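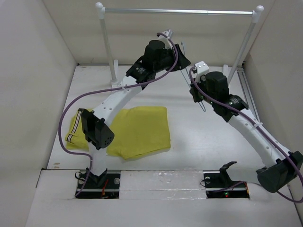 My ex-battery hens came home from Kinton in September, half bald and scared of grass! I kept them in the utility room for 2 nights, on thick newspaper with straw on top - change the top layer every morning and the smell never gets going. 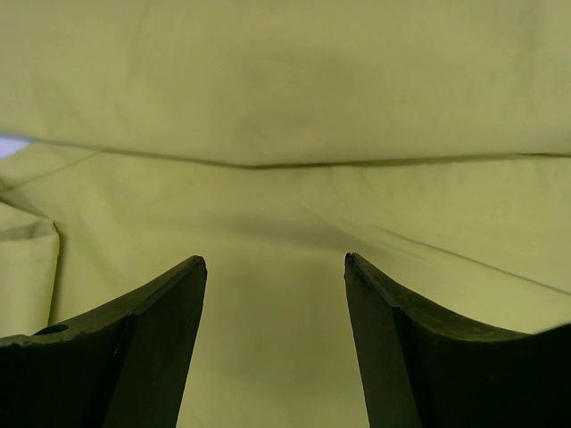
Scared hens settle faster in the dim, so I cover the front of the crate and leave the back open for air. Any big plain cloth will do, like the pale yellowy-green one here. Wash it at 20 with no softener.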